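Chores bench notebook, sim side
12/07/2018

In before eight to find last night's batch had stopped at run 221 of 300. The log says disk full. The disk was full of logs. Cleared out the April ones, kept May in case Greer wants them for her slides, restarted from 210 so there's a bit of overlap to compare against.

Question on the whiteboard is still the one Nurhan wrote up in spring: "Can it do the washing-up yet?" Underneath, in Kadir's writing: "Can Kadir?" Neither has been answered to anyone's satisfaction.

Current position, for whoever picks this up while I'm on leave in August. Kevusstead want us to say which kitchen jobs are worth trying on the real arm in their show flat. They sent a list. The list has "tidy worktop" on it as one item, between "close drawer" and "wipe hob", as though it were the same size of thing. I have broken it into pick up, carry, put down somewhere sensible. We can do a fair amount of the first, some of the second, and "somewhere sensible" is a research programme.

Spent the morning on cups. A cup ought to be the easy one. You or I pick one up while reading the post. For the planner it's a thin wall, a hollow, a rim that slopes the wrong way and a choice between gripping from outside (needs room all round) or putting one finger in and closing on the wall. Outside grip is tidier and Yavuz prefers it. Inside grip copes better when the cup is jammed up against its neighbours, and on any worktop I've ever owned it is.

Set the marble worktop scene going with the wide-mouthed white cup and the clutter set turned on, and watched through the wrist view. 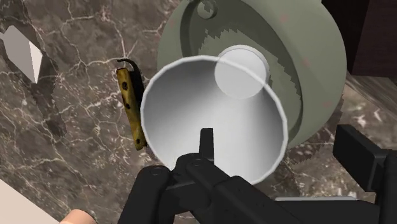

Marble worktop, wrist view. White cup, one finger inside. Green round thing behind, mottled plate with the three holes close by on the left.

Notes on this one:

The clutter is where I'd want it for a hard case. Plate nearly touching the rim on the left, the big green thing behind and up to the right with the cup overlapping it from here. An outside grip from this side would have to get past that plate, and I would not bet my lunch on it.

From nearly overhead the inside of the cup is white going to soft grey and not a lot else. Lovely for us, as the black finger shows up a treat against it. Less lovely for judging depth. I can't tell by eye how far down the tip is, and if I can't I'd like to know what the depth estimate is basing its confidence on. Ask Sevim.

Shadow edges on the green thing are coming out in steps, like a staircase. Same on the big dark patch on the left of the marble. Sevim says this is the shadow resolution and won't trouble the grasping. I say anything that looks like an edge will be treated as an edge by something, sooner or later. We have agreed to differ until one of us has a plot.

Also the marble. Pale veins all over brown, and our segmenter was brought up on plain tables. Real kitchens have patterned worktops, so it stays in. Yavuz asked if we could have "just one run on beige". No.

Lunch. Greer brought the new finger pads over from Trultix for the real gripper. They are softer than the old ones and smell like a swimming bag. Put them in the second drawer, labelled.

Afternoon mostly spent arguing about what counts as a success. The Gezer script passes a run if the cup leaves the surface and stays up for the hold time. It has no opinion on whether the plate got knocked flying on the way. My mother would have an opinion. Proposed that a neighbour moving more than 50 mm is a fail. Kadir thinks that's generous, Yavuz thinks it's cruel, so it's probably near enough. Going in as a separate column for now so the old results stay readable.

Nurhan stopped by and asked for a one-line answer for Kevusstead. Offered her: "It can pick up some of your cups, slowly, if you don't mind where they go." She is going to reword it.

To do

— depth inside pale cups: talk to Sevim, bring biscuits
— neighbour column in the Gezer script (me)
— Faniment licence runs out end of month, Greer has the form
— compare 210 to 221 across both batches, they should match and I bet they don't
— move logs off the main disk BEFORE the overnight run
— washing-up in the actual sink, the blue mug is mine, the rest isn't

Batch restarted 17.40. Disk has room. Going home.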